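Une journée chez Mivuswood, là où l'on fabrique des exemples pour robots

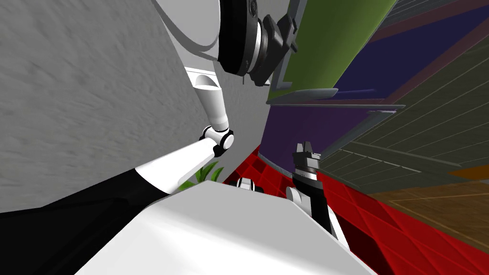
Par Touran Rezaei
Carnet de visites – mars
Temps de lecture : 6 minutes

Je pensais passer la matinée dans un atelier et j'en ai passé la moitié devant un écran, et je ne le regrette pas une seconde ! Mivuswood ouvrait ses locaux pour la journée, sur inscription, et j'avais réussi à avoir une place dans le groupe de 9 h 30. Le bâtiment ne paie pas de mine (une ancienne imprimerie, deux étages, un escalier extérieur qui résonne), mais dès l'accueil on sent que les gens ont envie de montrer ce qu'ils font.

Notre guide s'appelait Shiela Padilla. Elle dirige l'équipe qui rassemble les démonstrations, c'est-à-dire les séquences dont le système se nourrit pour apprendre à bouger. On commence par un café debout, puis direction la salle de simulation, au rez-de-chaussée.

La salle de simulation

Six postes, des rideaux épais, une moquette qui avale les pas. Chaque opérateur pilote un robot virtuel à deux bras au moyen de deux poignées, et voit la pièce depuis le robot lui-même. L'image en haut de page vient de là : les deux bras blancs et noirs, le corps blanc au premier plan, et un intérieur aux couleurs franches, carrelage rouge vif, panneau violet, panneau vert olive. Tout penche énormément. La première minute, j'ai eu le réflexe d'incliner la tête, et je n'étais pas la seule dans le groupe.

J'ai demandé pourquoi des couleurs pareilles. Les décors sont tirés au sort, m'a répondu Shiela Padilla. Le logiciel maison, Vuvura, choisit un sol, des murs, des surfaces, quelques objets, et assemble une pièce que personne n'aurait l'idée d'habiter. Un système qui n'aurait appris que dans des cuisines beiges se retrouverait perdu devant un mur bleu marine à rayures bordeaux. Ici, il en voit de toutes sortes. La bibliothèque contient 263 textures de sol et de mur, et j'ai repéré au passage de très beaux planchers.

Même logique pour les plantes. Il y a souvent du feuillage quelque part, et les opérateurs doivent composer avec. Sur notre vue, des feuilles vertes pointues dépassent juste derrière le corps du robot, qui en masque une partie. Pour un humain, c'est un détail ; pour le système, cela fait une forme compliquée dont on ne voit jamais qu'un morceau, et c'est exactement ce que l'équipe veut lui donner à digérer.

Ce qu'on enregistre, et ce qu'on jette

J'ai adoré cette partie. Une démonstration, chez Mivuswood, comprend les images, la position de chaque articulation, l'ouverture des pinces et une consigne écrite en toutes lettres. L'opérateur lit la consigne, exécute, valide. S'il hésite trop longtemps ou s'il heurte un mur, il peut garder la séquence en cochant une case « reprise », et ces séquences-là sont rangées à part. Elles servent à montrer comment on se sort d'une mauvaise posture. Je croyais naïvement qu'on ne gardait que les gestes parfaits.

Le mois précédent notre visite, l'équipe avait enregistré 1262 démonstrations dans Vuvura. Après relecture, 1122 ont été retenues. Le reste est parti pour des raisons très terre à terre : consigne mal comprise, poignée qui décroche, opérateur qui éternue (véridique, on nous a montré la courbe !). La relecture se fait à deux, sur un grand écran, en vitesse accélérée, et chaque rejet reçoit un motif choisi dans une liste.

Un visiteur a voulu savoir si l'on ne pouvait pas automatiser ce tri. En partie, oui : un premier filtre repère les séquences où rien ne bouge. Pour la suite, Shiela Padilla tient à l'œil humain, et elle a défendu son point de vue avec beaucoup de chaleur. Selon elle, on apprend plus sur une tâche en relisant vingt ratés qu'en lisant le cahier des charges. J'ai noté la phrase telle quelle.

À mon tour

Après la théorie, les poignées. On nous a laissé dix minutes chacun, avec un exercice simple : amener la pince droite au-dessus d'un repère, l'ouvrir, la refermer, revenir. J'ai mis trois essais à comprendre que le poignet tournait dans le même sens que le mien et que je n'avais pas besoin de tout calculer. Ensuite, quel plaisir ! On oublie ses propres mains assez vite. Ma dernière séquence a été déclarée « gardable » par le relecteur de service, et j'ai gardé l'autocollant qu'il m'a donné.

Quelques remarques pratiques pour ceux qui auront l'occasion d'essayer :

Retirez vos bagues, les poignées sont étroites.
Gardez les coudes près du corps, sinon les épaules chauffent au bout de cinq minutes.
Demandez à revoir votre séquence. Les courbes des articulations, côte à côte avec les images, valent le détour.

L'étage

Le deuxième projet de la maison s'appelle Walar et concerne l'étiquetage. Chaque séquence y est découpée en étapes courtes, avec un verbe et un objet : approcher, saisir, tourner, poser. Les annotateurs travaillent en français et en anglais, et j'ai assisté à une discussion passionnée sur la différence entre « poser » et « déposer », qui durait visiblement depuis plusieurs semaines. Le guide d'annotation imprimé circule avec des coins cornés et des ajouts au crayon.

Au fond du couloir, la salle Jalali sert aux réunions du matin. On y choisit les tâches de la semaine sur un tableau blanc. J'ai pu y lire une ligne soulignée deux fois : « 500 pièces différentes avant l'été ». J'ai demandé où ils en étaient, on m'a répondu par un grand sourire.

Ce que j'aurais aimé voir en plus

Le passage de la simulation au robot réel n'a été abordé qu'en fin de visite, en quelques minutes et sur diapositives. J'avais pourtant une liste de questions sur les écarts entre les deux, sur le frottement notamment, et sur ce que deviennent les démonstrations virtuelles quand l'éclairage change pour de bon. On m'a promis une seconde visite consacrée à ce sujet, j'y serai au premier rang.

Infos pour s'y rendre

La visite dure deux heures et demie, groupe de douze personnes au maximum, gratuite. L'escalier extérieur est la seule entrée de l'étage, mais la salle de simulation et l'accueil sont de plain-pied. Les photos sont permises partout sauf sur les postes d'annotation. Pour manger, il y a une crêperie de l'autre côté du rond-point – prenez la galette aux poireaux, et arrivez avant 12 h 15, les équipes de Mivuswood y descendent toutes en même temps.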